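4.2 Open-day demonstration

The second part of the study took place at the Unside open day in July. The same two-arm system described in Section 3 was moved from our lab to the main hall at Itville and set up as a small snack counter. Visitors could walk up, ask for items from the display, and watch the arms put the order together on a tray. We chose this task for two reasons. It uses goods that people know and have opinions about, and it calls for grasps on items that differ in shape and stiffness within one short order.

The demonstration ran in 7 sessions, each with its own group of visitors. An operator took spoken requests and typed them into the Katiyar order screen. The planner then split each order into single picks and assigned every pick to the left or the right arm. Assignment was based on reach first and on the last known position of the other arm second. Orders were limited to three items so that the line kept moving. A second staff member stood by the emergency stop at all times and had no other duties.

Stock was laid out in the same way before each session. Bottles went on a clear rack at the back, and most of the smaller goods were placed on a stepped display on the left, with baskets behind it. The center of the table was kept for the order tray. In an earlier layout the tray had been on the left, next to the display, but both arms then had to cross the same space and the planner often made one of them wait. Moving the tray to the center – a change we made the evening before the event – removed most of these waits.
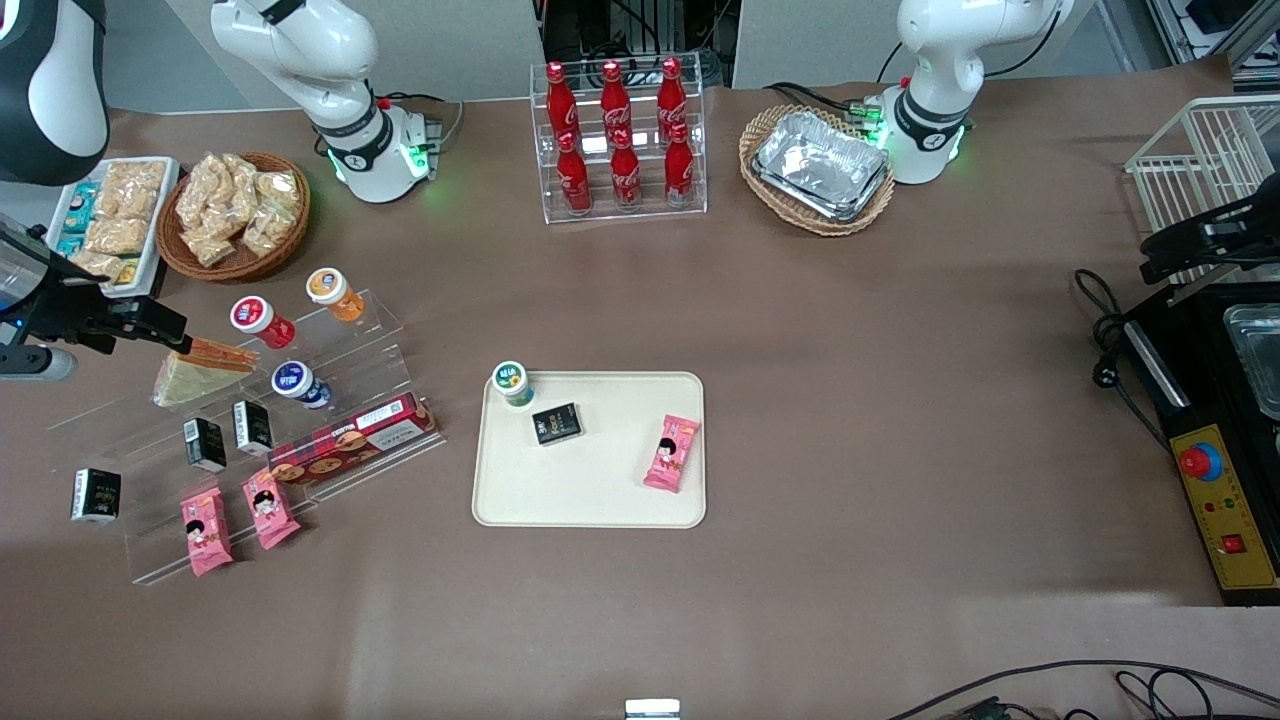
Figure 7. Snack counter at the Itville open day. The cream-colored tray holds a small jar, a small black box and a pink snack packet. A black gripper reaches in from the left toward the display.

Soft packets were the hardest items to pick. The gripper closes on two sides only, and a packet that leans against its neighbor gives the wrist camera no clear edge to work from. We had seen this in the lab, where the packets were always placed by the same person. At the open day they were restocked in a hurry between sessions, and the angle varied more. The small boxes gave little trouble. Their flat sides suit the fingers, and a box that is set down slightly turned is still easy to find again.

Visitors were asked to fill out a short form with 12 questions after watching at least one full order. The form was adapted from the one used in the Lestolard trial, with two questions on home use left out. Staff did not explain how the system worked until the form had been handed in. Many visitors wrote that they had expected the arms to move faster. Several also asked why one arm stopped while the other was over the tray, and a few took this pause for a fault. We had set the pause on purpose as a safety margin, but there was no sign or sound to tell people so. For later events we plan to show the current step of the order on a screen that faces the public.

Form answers are reported by session in Section 5. Comments made aloud during the demonstration were noted by staff but are not included in the analysis.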